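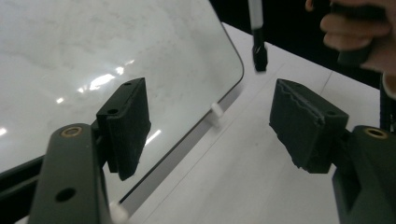 Fig. 1. Hand-held gripper over the whiteboard station, fingers open. Note the top edge of the right pad.

Handout 3: Finger pads, pivots and the whiteboard task
Workshop course, Brerkstead shared workshop. Notes by Ingvild Brekke, revised 3/28/22.

1. Scope

This handout covers the two finger assemblies of the hand-held gripper and the tabletop station used to try them. The handle, trigger and camera mount were covered in Handout 2. You should arrive with both arms printed and cleaned up. Pads are cut in the workshop.

2. Arms

Each arm carries a brass bushing near its upper end. In Fig. 1 the two bushings sit at similar heights, and this is the first check after assembly: with the fingers open, sight across from one bushing to the other. If one is clearly higher, an arm is seated wrong at its base.

Ream the bushing hole before pressing. Prints from the older machine come out tight, and a bushing forced into a tight hole will split the wall along a layer line. Press with the bench vise and a flat scrap of wood on each side. Do not use a hammer.

The larger hole further down the left arm stays open. Several people filled it last term and had to print the part again.

3. Pads

The pad is a block with two screw holes on the upper face. Tighten the screws until the pad no longer rocks, then stop. Overtightening pulls the block out of square and the two gripping faces no longer meet.

The right pad in Fig. 1 has a rough, frayed top edge. The left pad, at the same angle, does not. Inspect both pads before each session and write down what you find. A pad in this state can still be used for large objects. For a marker or an eraser it should be replaced – a ragged edge gives an uneven grip on anything narrow.

Replace pads in pairs. Liviu Radu keeps the cutting template and will show you how to hold the stock against the fence.

4. The whiteboard station

The board rests on the table, tilted, with a small white stand at its lower edge. Set the stand first and lower the board onto it. Pushing the stand under a loaded board scratches the border.

Old smudges on the face may be left alone for gripping practice. Clean the board fully before recording anything that will be used to judge erasing.

Glare is the usual problem with this station. The overhead lights show up on the glossy surface as white streaks, and marker lines drawn under them are hard to pick out in the video. Change the tilt in small steps and look at the live view after each one. Dimming the lights is a poor fix – exposure gets longer and anything moving will blur.

5. Procedure

Work in pairs. One person operates the gripper, the other handles the markers and eraser.

a. Open the fingers fully and line up the gap with the lower border of the board.
b. Partner presents the marker upright, cap down, just above the table.
c. Close on the barrel, hold, lift, and return it to the partner.
d. Repeat 19 times without adjusting the pads.
e. Repeat the set with the eraser.

Record each drop and the side toward which the object slipped. Drops mostly to one side point to a pad problem. Drops to both sides point to the trigger linkage, so go back to Handout 2, section 11.

6. For next time

Bring the log sheet and your worn pads. Kauko Räsänen will cover linkage play and how to measure it with feeler gauges.

Brerkstead shared workshop – course notes – questions to Ingvild Brekke at the front bench – Back to top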